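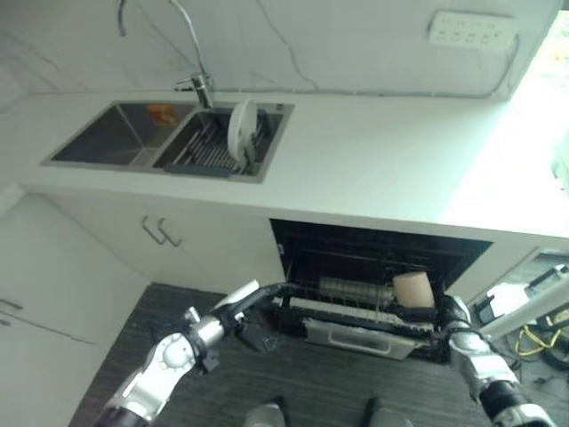 Loading the lower rack: perforated plates, bowls and drainer space

Scrape, don't rinse. A dishwasher with a soil sensor sets its cycle by how cloudy the first fill is, and pre-rinsed plates get the short wash. Large solids go in the bin. Starch film and sauce can stay.

Labels are the exception. Paper and barcode stickers on new dishes lift at wash temperature and end up in the filter.

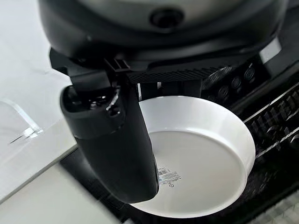
Soak the labelled area in 500 mL of warm water with 2 teaspoons of bicarb for 15 minutes, then push the sticker off with a plastic scraper. Wipe off any remaining adhesive with cooking oil and wash as normal. The Prustlow scraper is stiff enough and does not mark glaze.

Perforated plates and steamer inserts need a check before loading. Food packs into the holes and bakes on during the dry phase. Clear the holes from the underside with a bottle brush.
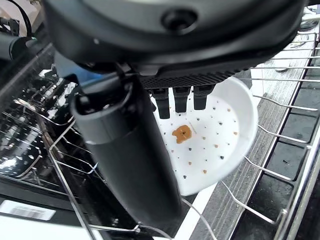 Perforated plate with food residue still on the base.

Stand these plates between the tines, facing the spray arm. Laid flat, they shield whatever is above them.

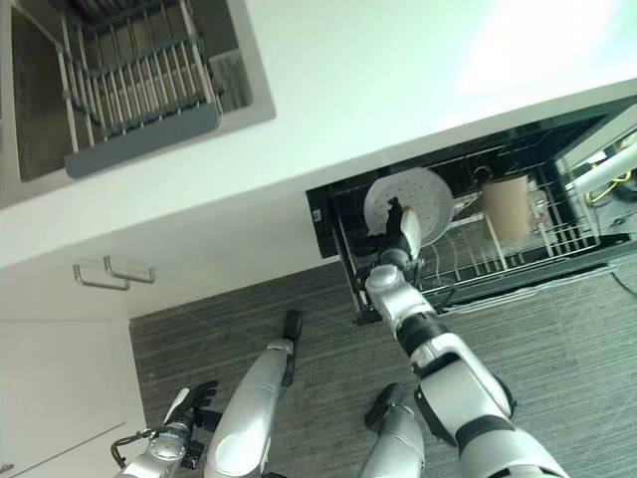
Spacing on the lower rack matters more than the total load. Leave one empty slot beside any deep dish. A plate with dots or perforations stood upright at the end of the row, as here, leaves the rest of the tines free. Glasses belong on the upper rack, and a paper cup should come out before the door is closed.

Rinse the filter under the tap every 2 weeks.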